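Cintas verdes para Greta

Ya tenemos fecha orientativa para la caminata de este año: será en mayo, con salida a las 9:30 desde el puente de Clundetska. Como en la edición anterior, recorreremos el camino del río en recuerdo de Greta y lo recaudado irá a las familias con niños en tratamiento.
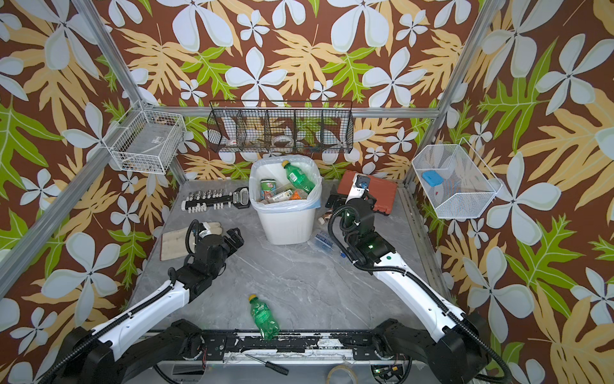
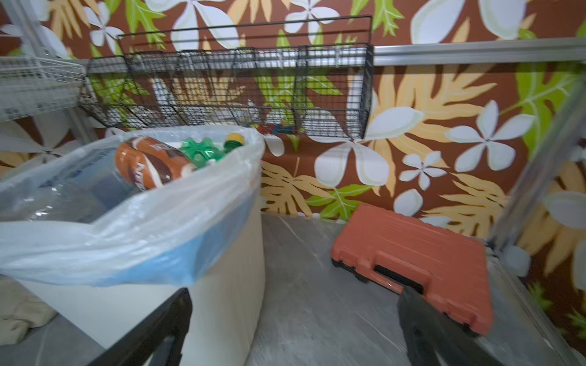
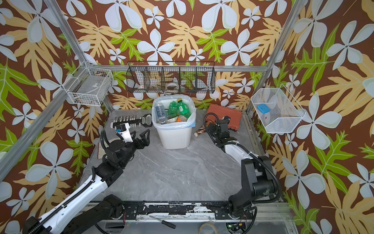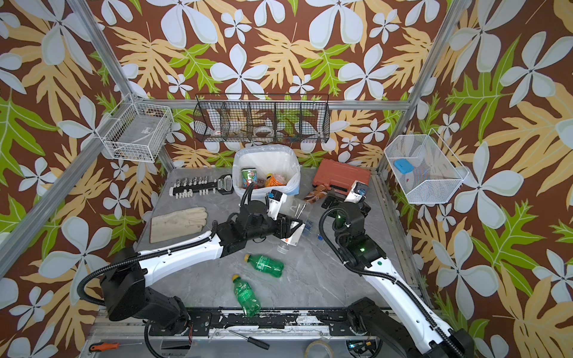 Paredes con papel de flores y hojas en las cuatro fotos; en la segunda, botellas dentro de la bolsa.

El año pasado se apuntaron 442 personas y se reunieron 2.636 euros. Con ese dinero se pagaron desplazamientos al hospital y dos meses de alojamiento para una madre que venía de fuera. El resto, 588 euros, sigue en la cuenta y servirá para comprar la cinta y los dorsales.

Spyros Balaskas, padre de Greta, nos pide que las cintas se aten con lazo y sin grapas — el año pasado hubo que quitar muchas con alicates y algún árbol quedó marcado. La mercería Vasilakis las entrega ya cortadas. Quien quiera adornar su calle puede recogerlas allí por las tardes, a partir de abril.

Las inscripciones se hacen en el local de Wirkero o la misma mañana en la salida. Los menores de doce años no pagan. El recorrido es llano y se puede hacer con cochecito, salvo el tramo de la presa, que tiene escalones y un desvío señalizado por la carretera vieja.

Las cintas se retirarán el último día de mayo. Si alguna familia prefiere conservar la suya, basta con que la desate antes.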